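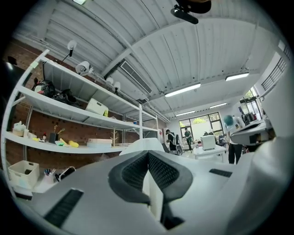
Grippers in the workshop: your questions answered

Hello, Viola Negri here. I look after the packing side at Plametti, and since the June newsletter went out my inbox has been full of the same handful of questions. I've put them in one place so I can stop typing the same reply!

Am I going to lose my job?
No. I asked this myself before I asked anything else. Everyone on a permanent contract stays, and it's in writing in the letter you got with your payslip. What will change is how your day is split up. Less lifting out of bins, more checking and sorting, and a fair bit of showing the system how a thing ought to be picked up.

What do the hand-held grippers have to do with it?
You hold one and do your normal job with it (pick up, turn, put down) and the Fulton arms learn from the recordings. Each product needs 1000 good pick-ups before we let an arm near it. It sounds endless, but we share it out between both shifts and it goes quicker than you'd think.

My wrist aches after a while. Is that normal?
Please don't push through it! Two hours is the most anyone should do in a shift, with a proper break in the middle. Swap hands if you can. If it still aches the next day, come and see me.

Do the recordings pick up my face or voice?
There's no sound. Faces can turn up in the background, and they get blurred before anything leaves the building. Nobody's pay or review is tied to the recordings, and I'd kick up a proper fuss if they were.

I'm hopeless with computers. Can I still do it?
Course you can. I'm no wizard either, and I got through the Dernulura training in an afternoon, only swearing a little. 83 people have done it so far.

Do we get paid more?
There's a small hourly top-up for gripper time, from your first session. Put it on your timesheet under code 2000, or payroll won't spot it.

When do the arms start for real?
September, on the small parcels line first. The Fröhlich line stays as it is for now, and I'll add the dates to this page when I have them.

Last updated Jun 10, 2019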